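The Priddale Inventory

Procedure at the Priddale house required that every garment be entered before it was folded. Leire Bermúdez had written the procedure herself, in March, when there was still someone else to follow it.
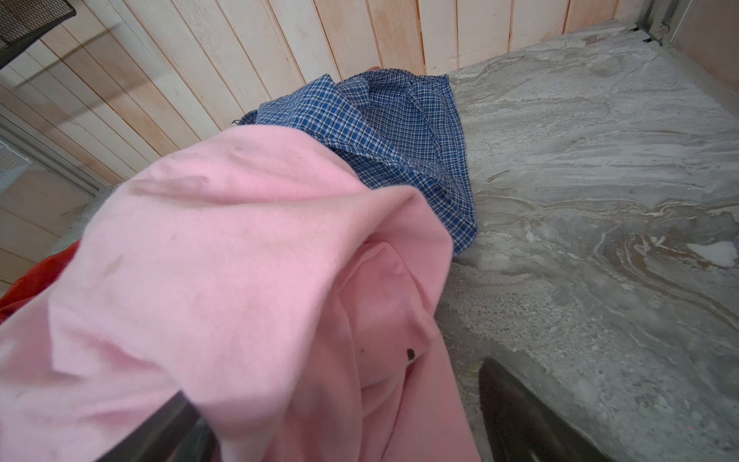 She opened the ledger to line 472 and wrote: shirt, plaid, blue, with collar. Under condition she put frayed, one corner, thread not to be pulled. Her aunt had pulled threads. Half the entries under Lorente, her aunt's name, ended in the word unraveled.

Line 473 took longer. Pink, soft, large. The form allowed 30 characters for defects. She wrote dark spot, lower right, and stopped. A stain went to the wash pile. A hole went to the mending pile. The form had no code for undetermined.

She checked the earlier pages. Her aunt had faced the same question with a Lalow cardigan and entered it twice, 4 lines apart, once as a stain and once as a hole. Both entries were initialed.

Leire considered this a serious error. She considered it for some time, with one hand flat on the counter, following a loop of beige in the gray until it came back to where it started.

Then she wrote the pink one in again on line 474 – same wording, other code – and initialed both. She capped the pen and began to fold the shirt, sleeves first.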